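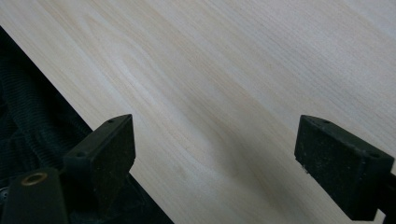

Tirasel Hand-Held Gripper, Bench Build Kit

Parallel two-finger gripper for hand use, with a camera mount. Sold as a kit of parts for assembly at home or in a shared workshop.

In stock. Ships from the Indorier workshop every Thursday.

Overview

The Tirasel is a gripper you hold and squeeze. It has no motor. A trigger in the handle closes two fingers toward each other, and a small camera on the bracket above records what the fingers do. Builders use it to record hand demonstrations for a robot arm, to try out finger shapes before putting them on an arm, or to check whether a part can be picked up at all with two flat pads.

The kit was designed by Florence McKinnon and Jayson Layug for people working on an ordinary bench with ordinary tools. The first ones were put together on a board laid over a cloth, and that is still the setup we recommend. A plain pale surface makes the black fingers easy to see on camera, and a cloth next to it keeps small screws from rolling away.

The same finger pads fit the Tirasel arm-mounted gripper, so a pad you like in the hand can be moved to the arm without changes.

What is in the kit

Handle, left and right halves
Trigger with return spring
Slide rail and two carriages
Two mounting blocks
Two finger pads, black, left and right
Camera bracket with tilt screw
Bag of M3 screws in mixed lengths
Spare return spring
Hex key
Printed build sheet

What is not in the kit

Camera and memory card
Small Phillips screwdriver
Flush cutters or a sharp knife for cleaning up edges
Light machine oil
Medium thread locker (for the bracket only)

Specifications

Type: parallel, two-finger, trigger operated
Assembled weight without camera: 346 g
Screw size: M3 throughout
Finger pads: replaceable, two holes in the top of each
Finger color: black
Camera mount: fixed to the body, looks forward and down over the fingers
Power: none required by the gripper
Handedness: either
Rated life of return spring: more than 2,000 full squeezes

Finger pads

Each pad is a block with a flat top and a sloped face. The two pads are mirror images and are marked L and R on the underside. There is one hole near the tip and another farther back. The rear hole takes the main screw. The front hole is for add-ons such as a hook, a fingertip extension or a marker the camera can follow. Leave it open if you have nothing to fit there.

The pads pick up dust from the bench, and light specks show easily on black. This makes no difference to the way the gripper closes, but a dusty pad slips more on smooth parts. Wipe the inner faces with a damp cloth before a recording session and let them dry. Do not use acetone.

If you print your own pads, the drawing and the model file are on the downloads page. Keep the hole spacing and the rear thickness as drawn. Everything forward of the rear hole can be changed. Sławomir Pawłowska has shared a narrow pad for picking up washers and a wide one for folded cloth, and both files are in the same folder.

Assembly

Allow three evenings if you have not built anything like this before. People who have assembled a 3D printer usually get through it faster. The steps below are a summary, and the build sheet has the drawings.

Clean the parts. Run a knife lightly along the edges of the handle halves and carriages. Blow out the screw holes.

Fit the slide rail. The rail drops into the body from the front. It should sit flat with no rocking. If it rocks, look for a burr under one end.

Oil the rail. One drop at each end, then slide both carriages back and forth until they move with the same light drag.

Attach the mounting blocks. One block goes on each carriage. Leave the screws a half turn loose for now.

Attach the finger pads. Fit left and right pads with the sloped faces pointing at each other. Close the carriages by hand and check that the pads meet evenly. Nudge the blocks until they do, then tighten the block screws, then the pad screws.

Install the trigger and spring. Hook the spring on the trigger first and the body second. Safety glasses are a good idea at this step.

Close the handle. Start all of the handle screws before tightening any of them. Stop when the seam closes. The plastic will strip if you keep going.

Fit the camera bracket. Put a small amount of thread locker on the bracket screws. Set the tilt so that both pads can be seen along the bottom of the picture with clear bench beyond them.

Checking the build

Set the gripper over an empty part of the bench with the fingers open and look at the camera view. Both pads should be in view, with a clear gap between them. A little of the mounting block showing at one side is fine. If one pad is much farther in than the other, the bracket is twisted and should be loosened and reset.

Check the light as well. A lamp above and off to one side will put a soft shadow from the fingers on the surface below them. That is useful, as it helps you judge how far the pads are above the bench. A hard-edged shadow is more trouble, and moving the lamp back or putting a sheet of tracing paper over it will soften it.

Next, squeeze and release slowly. The fingers should open fully on their own. If they stop partway, the usual cause is an overtight handle screw near the trigger pivot. Back it off a quarter turn and try again.

Last, pick up something light, such as a pencil or an empty thread spool, and set it down in the same spot several times. If it turns in the grip, the pads are not meeting evenly and the mounting blocks need another adjustment.

Bench surface

Light wood, painted board and matte paper all work well. Avoid glass and glossy laminate, which reflect the lamp into the camera. Wood grain is not a problem in our own recordings. A dark cloth beside or under the board is fine too, but do not rest small black parts on it if you need to find them again.

Use in a shared workshop

The gripper can be passed between people without resetting anything except the camera tilt. Write the tilt setting on a piece of tape on the bracket so it can be put back. For groups, we sell the spring and pads separately in packs of 3, and these are the only parts that need regular replacement.

Store it with the fingers open. Leaving the trigger clamped shut will weaken the spring.

Builder comments

Bernadette Masson: "Went together without drama. My pads were slightly off the first time because I tightened the blocks too early, so read that step twice. I would have liked a longer hex key."

Dorota Kalinowski: "Bought it to test pads for a small arm I am building in the garage. Saves a lot of time compared with mounting each set on the arm. The bracket screw came loose after a few weeks. I had skipped the thread locker."

Common questions from buyers

Fit with other arms. The pads fit the Tirasel arm-mounted gripper directly. For the Prendorau wrist plate you need the adapter, sold separately. We have no adapter for other arms at present.

Choice of camera. Any small action camera with a standard folding-finger base will go on the bracket. A wide lens is better. With a narrow lens the pads may fall outside the view.

Adding a position sensor. There is room behind the left carriage for a small linear sensor, and the body has a channel for the cable. Wiring notes are on the downloads page. We do not supply the sensor.

Lifting heavy things. The gripper is meant for light bench objects. The force comes from your hand, and the trigger can be bent by squeezing hard on something solid.

Ready-built units. Available by request in small numbers. Write to the workshop before ordering.

Changes in the current version

The current version has been shipping since March. The trigger pivot is thicker, the rail is held by a screw at each end, and the rear pad hole has been moved slightly back. Pads from the earlier version will not fit without drilling. If you have an earlier gripper, order the mounting blocks along with the new pads.

Related items

Tirasel finger pads, pack of 3 pairs
Tirasel return springs, pack of 3
Prendorau wrist plate adapter
Sombatkul clamp lamp with diffuser
Tirasel arm-mounted gripper, kit

Returns and spare parts

Unassembled kits can be returned in the original box. Once the handle has been closed we cannot take a kit back, but we will replace any part that arrived damaged or was missing. Send a photo of the part and the number printed on the build sheet. Single screws and springs are sent by ordinary mail at no charge.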